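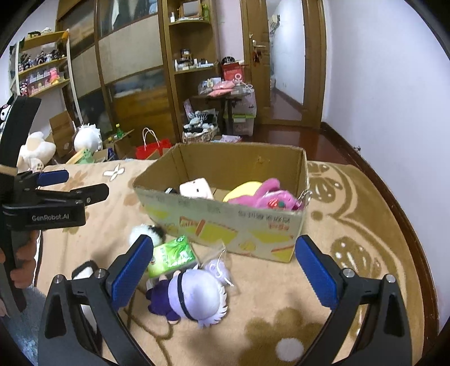
Slide 4: Packing task, view from the hand-held gripper. Soft toys in the box, more items on the blanket.

Start with the box. Please wait a little here, people need time to look.

Say: at Cerside we collected more than 300 examples of this kind, in bedrooms and not in the lab. Soft things are difficult for the model – a plush toy changes its shape when the fingers close.

Mention Shirin Bagheri, she wrote the task list. Each person gets 64 tasks.

If somebody asks about labels, give the question to Calum. Next slide: the failed grasps.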